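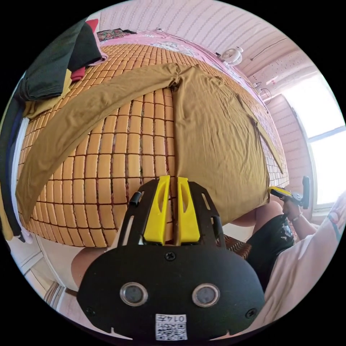
My mother-in-law slept on a bamboo mat every summer of her life, and when she handed one down to us I'm afraid I thanked her very politely and put it in the closet. It stayed there until the April we moved into the apartment on the top floor, where the heat collects under the ceiling and simply refuses to leave. By the second warm night I had the mat out, and I have been a convert ever since.

If you've never slept on one, it's a great many little bamboo tiles strung together on cord, and you lay it straight over the mattress. The first night you will feel every tile (I certainly did, and complained at length). After a week or so you stop noticing, and then an ordinary cotton sheet starts to feel like a wool coat. I do keep a sheet within reach for the hours before dawn, when even our bedroom cools off a little, and a small fan going up by the head of the bed.

The other thing I love about it is how good it is for folding laundry. A soft bed is hopeless for trousers. You lay them down, they sink in, and the crease goes wherever it likes. On the mat you can spread them out flat, smooth each leg with the side of your hand, bring one over the other and get a proper line down the front. My friend Wubit Jemal irons everything, even pillowcases, and she thinks this is shocking laziness. Maybe so! But I haven't set up the ironing board in 51 days and the khakis look perfectly fine to me.

As for looking after it, I wipe it down with a cloth wrung out in warm water, then stand it by the open window until it's dry all the way through – the cords take longer than the bamboo, so be patient. Roll it for storage, please, and don't fold it. I folded ours that first winter and two of the cords frayed right at the bend. Fuad mended them with fishing line, which has held up beautifully, though it does catch on my socks if I climb in from his side.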